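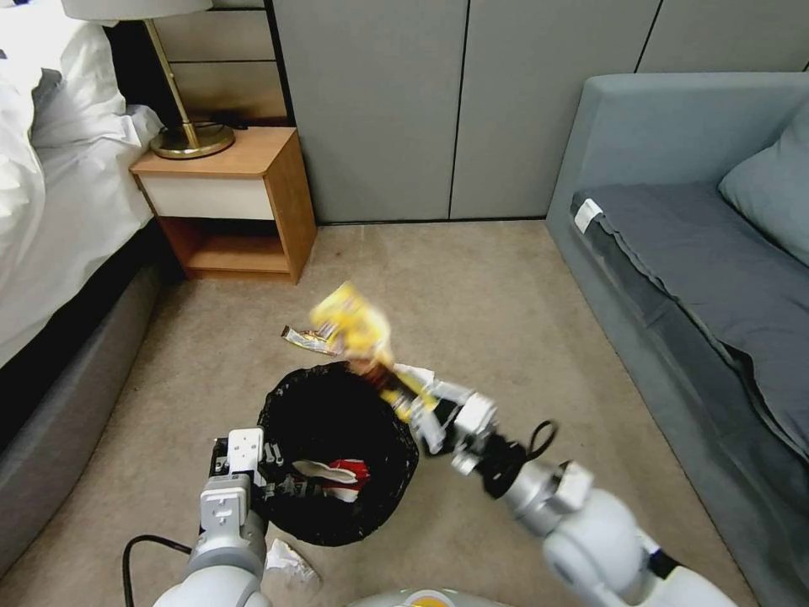 The Ornau room-tidying package is a set of working rules and settings for two-armed mobile robots that clear dry litter in furnished rooms. It is supplied by Cistness with the Dunero controller. Rule one concerns release: the gripper carries an item to a point directly above the bin opening before it lets go, as with the yellow snack bag over the lined bin. Items must not be thrown or slid across the floor. The idle arm stays low and clear of the carrying arm.

Force and speed
Grip force limit: 60 N
Arm speed near furniture: reduced setting only
Log capacity: 2,000 events
Part number: 547
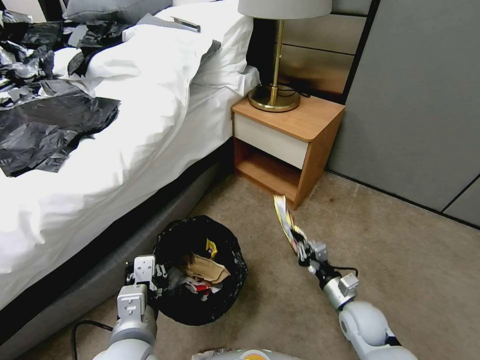 Bedding, lamps and cables are entered as keep-out zones at set-up. The zones are stored with the room plan and must be checked again whenever furniture is moved. A person entering the work area causes a protective stop, and restart is by hand at the Dunero panel.

Bags and bottles
Liners are handled at low force, with one arm holding and the other free. Bottles are picked across the body, never by the cap. Glass and sharps are outside the scope of the package.
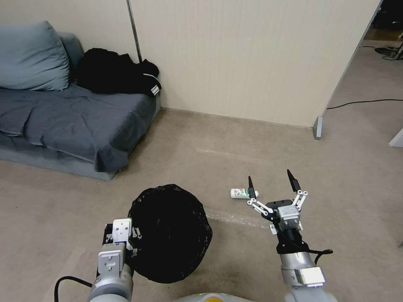

Left gripper at the black bag; right gripper open near a bottle on its side.

Unknown items
An item the controller cannot class is left in place and logged. It may be binned only after an operator has confirmed it. Phones, keys, remote controls and clothing are on the protected list and cannot be removed from it by the user.
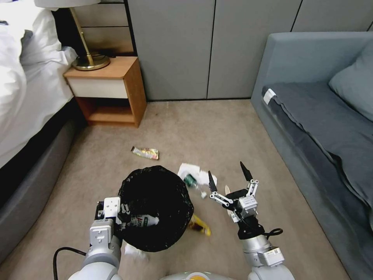

Mesh wastebasket with bottle inside, litter still on the carpet.

Supplied with the package
Rule set on memory card, printed operator sheet, room plan template, 5 spare fingertip pads. Bins and liners are not included.

The operator sheet was written by Yolanda Castaño. Revised sheets are issued each December. Site risk assessment remains the duty of the buyer.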